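Teleop in sim: does the tilted head view wreck your demos, or just your neck?
Forum > Teaching by Demonstration > Remote Control and Sim
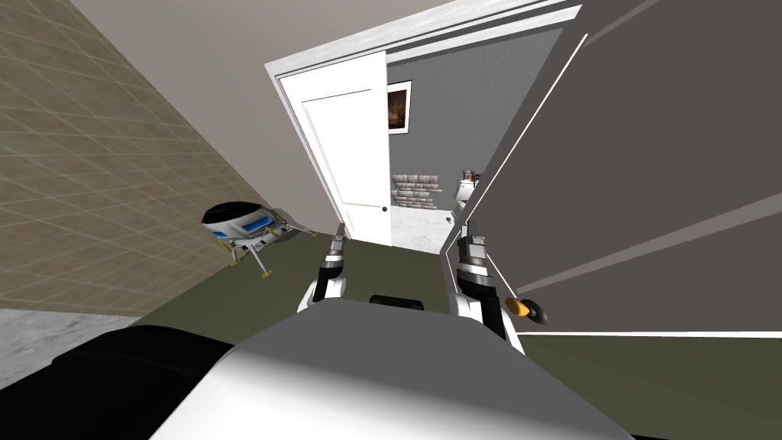 Robot's-eye view in the sim, bathroom door ahead, both grippers up.

marlowe_bench
Hi all, long post, sorry in advance, get a coffee. I've been driving a two-armed robot around the Kustov house scenes since August, recording demos for "go through the doorway and bring back the thing I asked for." I'm up to 774 episodes and feeling pretty proud of that, because my evenings are short and my kids are loud.
My question is about the view. I record from the robot's own camera, and when I lean my head in the headset, the whole room leans with it. Doorway, walls, everything heading off toward the upper right. I've gotten used to it and can drive fine that way, but I trained a first policy last night and it drifts to one side at nearly every door. Should I throw out the tilted episodes and start over, or is there some way to save them? I would really, really like to save them.

pinwheel44
Oh, I feel for you, I have been in this exact spot! Please don't throw anything out yet. I had a set of 200 from the Girnier apartment with the same lean, and I kept every one of them. What I did was log the head roll with each step and feed it to the policy as one more number. It took an afternoon, most of which was me finding out I'd saved the angle in degrees in one place and radians in another. After that the drifting mostly went away. Do you have head pose in your logs?

osterhaus
I'm going to disagree, kindly. Lock the roll and record again. When the room is leaning that far, your hands start doing odd things to make up for it, and those odd things are what the robot learns. Feeding in the angle tells it why the picture is crooked. It doesn't fix your hands. I'd rather have 200 clean ones than everything you've got now, and I say that as a person who hates recording.

marlowe_bench
pinwheel44, yes, head pose is in there, bless whoever set that default. osterhaus, fair point about the hands. I played back a few over breakfast and on the tilted ones I do swing the right arm wide when I get near the trim. On the level ones I don't, or not as much.

quiet_torque
Can I ask where you start your episodes? In your picture the grippers are both way up in view with the door already open in front of you. If most of your demos begin like that, the policy may be keying on the arms and hardly looking at the doorway. I drive with the arms tucked and only bring them up once I'm through. My clips got duller to watch and the results got a lot better.

pinwheel44
Ooh, I go the other way on that one. I like the hands in view the whole time, it helps me judge how much room I've got on each side. If you tuck them you're guessing at your own elbows. But I've only ever done apartments, and the Girnier doors are pretty generous.

quiet_torque
Elbows are what collision logging is for :)

pinwheel44
Ha, fine. My elbows are in there plenty.

tamarack_lane
Watch out for that little lunar lander on the green floor, too. I have one in my scene and those yellow-tipped legs splay out farther than you'd think when you're looking down from the robot's head. I clipped it over and over while backing up. In the end I did a batch with it moved to different spots so the policy wouldn't take it for a signpost meaning "turn here for the bathroom." Worth doing with anything that sits near a door.

marlowe_bench
Oh no. The lander has been in the same spot for every single episode. I didn't even think of it as something I could move. Adding that to the list.

osterhaus
And that's one more reason to record again, I'm afraid.

bluegrass_dee
Coming in from the hardware side, so take this with a grain of salt. We teach our real arm by taking hold of it and walking it through the job, and I moved over to remote control for a while with the Tsolakis rig. My first week was terrible and my fourth was pretty decent, and the sessions from the first week still hurt when I mixed them in. So maybe sort by when you recorded them before you sort by tilt? You might find the early ones are the trouble and the lean has less to do with it than you think.

marlowe_bench
That is such a good thought, and a little embarrassing, because I leaned the most at the start when I was tense. So the two are all tangled up together. Okay, plan for this week: train once with the roll added, once on only the later episodes, and record a fresh batch with the roll locked and the lander moved around. Same doorway for all three so I can compare. I'll try tucking the arms on half of the new ones.

osterhaus
Good plan. I still think the fresh batch wins, but I'd be glad to see the numbers either way. Which setting are you using to lock it? In the older Kustov builds it only levels the headset display and the saved video stays crooked, so check one recorded clip before you sit down and do the rest.

marlowe_bench
Did not know that. Checking tonight after bedtime.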